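Chapter 5
Handling Boards and Harnesses

The two-arm bench cell used from this chapter on was built by Chinyere Ugwu in a shared workshop in Mellard. Parts wait in yellow bins -- boards and wire harnesses kept apart -- and go one set at a time to a steel tray.

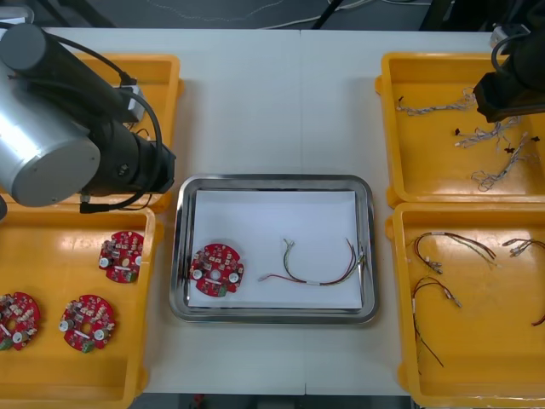
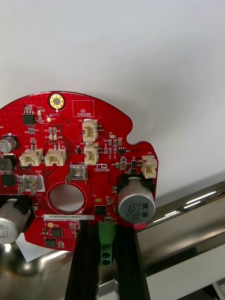
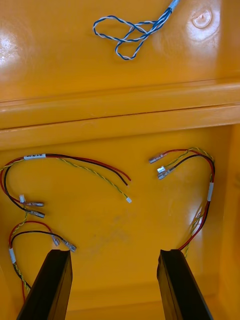

5.1 Choosing a Grip Point

A rigid board can be held by its terminal block, well clear of the capacitors. A harness has no fixed shape, so its grip point must be found again on every pick. Set the finger speed to 20 percent before running the first routine, and log all 200 trial picks.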